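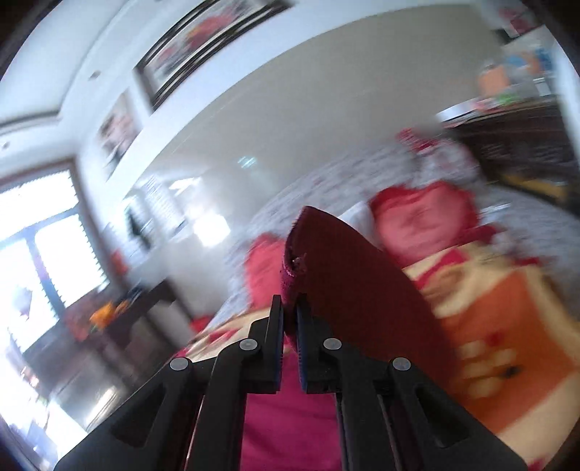

Spare room bed, round one of the great laundry reckoning. The rule this April is that everything soft gets put on the bed and nobody sleeps in there until it has been folded, paired or retired. The cat has appealed.

I started keeping a list of what goes through this house in fabric, because I am that kind of fun. Running total since New Year: 914 items. I own maybe six outfits. Please explain.

A large share of it is red. I never decided to be a person with a red bedroom. I bought one set of sheets on clearance from Lambrechts and then everything I bought afterward had to get along with them. That was 600 washes ago and the sheets are winning.

Red also means a separate load, which means I wait until there's enough red, which in this house takes a day and a half.

Tried the Flotik app for a while. You log your clothes and it tells you what you never wear. It told me I never wear 100 percent of my blazers – rude, and correct. Deleted it and kept the blazers.

Current folding method for anything fleece: flat on the bed, face up, smooth the body down toward the hem, sleeves in, bottom third up, then over again. The sleeves are where it goes wrong. A fleece sleeve has opinions and holds them for the full length of the arm.

Smoothing matters more than folding. If the shoulders are crooked when you start, you end up with a package shaped like Ohio. 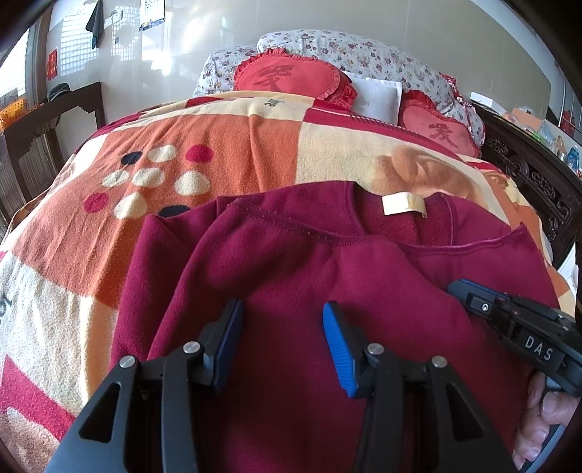
Marisela_k replies that I should be folding them face down, sleeves to the back, and that anyone who starts face up is making pillows. She also says fleece should be rolled.

OK, tried face down. It's better. I resent this. The sleeves stay where you put them and the neckline ends up on top, like in a store. I will not be rolling anything, though. I rolled everything once for a trip and got to the hotel with a suitcase full of burritos.

Other thing I've learned: don't fold on a fleece blanket. Fleece on fleece grabs. You pull the sweatshirt, the blanket comes along for the ride, and now you're remaking the bed as well.

The drawer holds four sweatshirts folded my way and five folded her way. I've measured this twice and would like it kept off the record.

Still to do: the sock bag, the towels, and a Lastura duvet cover that eats pillowcases in the dryer. I shook it out last week and got back two pillowcases and a dishcloth I'd already replaced.

Pausing for coffee. Sock bag at 4.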